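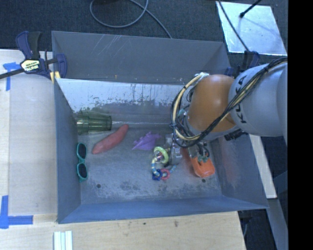 *Gray metal bin with sloping sides, seen from above.*

# Oltby Metal Bins

Oltby bins are open-top storage bins for workshops, stockrooms and packing areas. They are made by Fummont and sold in two sizes, both with the same rim and the same stacking height.

## Sizes

| Model | Rated load | Best for |
|---|---|---|
| Oltby Low | 100 lb | Small parts, returns, sorting |
| Oltby Deep | 400 lb | Castings, fittings, scrap |

Both models fit the Galang rack, which holds 6 bins per bay. The Fluvley cart takes one bin of either size and locks at the front two wheels.

## Care

Sweep the bin out before washing. Use warm water and dish soap, then dry the corners with a rag. Surface scratches and dull patches come with normal use and do not change the load rating. Take a bin out of service if the rim is bent or a seam has opened.

Do not drag a loaded bin across concrete. Do not stack bins above the rim line.

## Ordering

Bins ship flat on a pallet, unassembled lids in a separate carton. Lids are optional and fit both models. Orders placed by noon on Wednesday leave the warehouse the same week. For orders over 2,000 units, ask the sales desk for a freight quote.

Replacement rim guards and label holders are listed on the parts page. Bins bought before the September price change keep their original warranty terms.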